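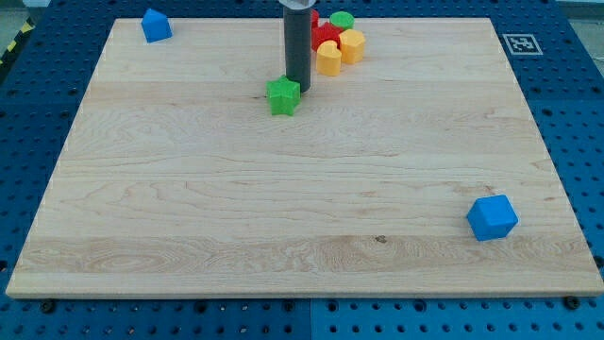 Wooden board on the blue table

Subject: Re: Gendurari 3 - noise from the front at low speed
Date: 2021-02-20

Hello all,

thank you for the answers so far. I have the same car with the manual gearbox, bought in October, and I had the same noise.

> My Gendurari makes a knocking sound from the front left
> when I drive slowly over bad road. On the highway it is
> quiet. The dealer in Farquharson says it is the strut and
> wants 452 for the repair. Should I pay this?

Please do not pay yet. Ask them first to check the stabilizer link, it is a much cheaper part. In my car the link was loose and the strut was fine. The work took 40 minutes, and the noise did not come back after 2 long trips.

I took the link from Cliltometti. The Stotutix one also fits, but the nut has a different size, so look in your toolbox before you order.

One question from my side - does anybody know if both links must be changed together? My mechanic changed only the left one, and I am not sure if this is correct.

Best regards from a happy owner (mostly)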